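Muslin and gauze cloths: which of the usual advice holds up

I own too many gauze cloths. Some came as baby gifts, some were bought for straining stock, and a stack of them came from my aunt, who edged everything she owned in colored thread. Over the years I've been handed a great deal of advice on washing and folding them, most of it delivered with total confidence and very little of it tested. I have tried what I could. Take my results for what they are, one person with one washing machine and a kitchen table.

The vinegar soak

Every tips page says to soak new gauze in white vinegar overnight to "set" the color of any stitching. I did this with two cloths from the same pack that I'd stitched with the same red thread, and left a third alone. After a summer of washing I couldn't tell them apart. If a thread is going to bleed, vinegar won't save you. Wet a corner of the stitching, press it with a white paper towel, and look. If color comes off, wash that cloth by itself in cold water until it stops. The test takes a minute and costs one paper towel.

Fabric softener

Skip it. Gauze softens with ordinary washing, and softener left mine feeling slick and bad at soaking up spills, which is the main thing I want from them. I stopped using it and after several washes they were back to normal. I was also talked into a bottle of Lodari "natural fiber rinse" and can report that it smells nice.

Mesh bags

I was ready to be rude about these, and I can't be. An open weave catches on zippers and bra hooks, and one pulled thread leaves a line right across the cloth. A cheap bag does the job as well as the Brulletti one with the padded zipper cover. I've used both and the cheap one is still going. Don't stuff it. If the cloths can't move around, they come out in a wad with soap still in the middle.

If you do get a pull, leave the scissors in the drawer. Hold the cloth on either side of the snag and tug gently on the diagonal, one way and then the other. Small pulls mostly go back in. Big ones don't, whatever the videos claim.

Folding without the wad

Gauze twists on itself the moment you lift it. Pick it up by one corner and the rest rolls into a rope, and then people start shaking it, which only moves the rope somewhere else. What works better for me is to keep part of the cloth down flat and deal with the bunched part a bit at a time. Find a straight edge, lay it along the table, and open the rest out from there.

Stitching helps, if your cloth has any. A line of colored zigzag is much easier to follow with your eye than white threads on white threads. When a fold has turned over, the line changes direction or disappears underneath, and you know where to go looking.
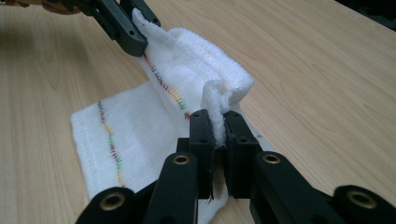 White gauze with multicolored zigzag stitching, one part flat and the rest still bunched.

Once it's open, smooth from the middle out with the side of your hand. Don't pull the corners to square it up. Gauze will stretch into any shape you ask and then spring back to some other shape in the drawer. Rebecca Barbieri, who wrote in after my page on napkins, swears by folding in thirds and never in halves so the crease doesn't wear through. I'm not convinced. I have cloths that have been folded in half for years and they've gone at the edges first, every time. Thirds do fit a shallow drawer better, so if that's your drawer, go ahead.

Ironing

Why? The crinkle is what makes it gauze. I iron exactly one kind, the plain ones I put under rising dough, and only so they lie flat on the board. Iron them from the back if there's stitching, on whatever setting the label gives, and don't drag the point of the iron over the thread. Press, lift, press.

The folding board

Somebody will tell you to buy a folding board. Mornodby makes one and I borrowed it from a neighbor for most of October. It's good for T-shirts. With gauze the cloth slid around, the flap came over, and I got a neat packet on the outside with a crumpled mess in the middle. A cereal box cut down to the width of your drawer will do just as badly for free.

Storage

Rolling versus folding gets argued over as if it mattered. Rolled cloths take up less room in a basket, folded ones stack better on a shelf. Mine are folded because I have a shelf. The things I'd insist on are dry and not squashed. A cloth put away even slightly damp will smell by the end of the week, and lavender bags only give you damp with lavender. I leave mine over the back of a chair for up to 90 minutes after they feel dry, longer when it rains.

Straining cloths live apart from the others. Onion stays in the weave, and you don't want it on a baby's face or in your ricotta.

Adding your own stitching

You can put a line of zigzag on a plain gauze cloth with any machine that has the stitch. Variegated thread gives you the color changes without stopping to rethread. The advice to use a special stabilizer sheet is partly right: without anything underneath, my machine chewed the first cloth and had to be talked out of it with tweezers. But tissue paper worked as well as the Marras tear-away sheets I'd paid for. Lay it under the gauze, sew through both, tear it off afterward. Loosen the top tension a little and go slowly, letting the feed do the moving. If you push, the line waves. Mine wave anyway.

Trim the thread ends once the cloth has been through a wash. I used to cut them flush right away and two lines came undone.

Italo Caputo asks whether boiling brings old gauze back to white. Somewhat, for plain cotton. I wouldn't boil anything with colored thread in it, and I'd try a long soak in oxygen bleach first, going by the packet. Coffee stains I have never shifted completely with anything.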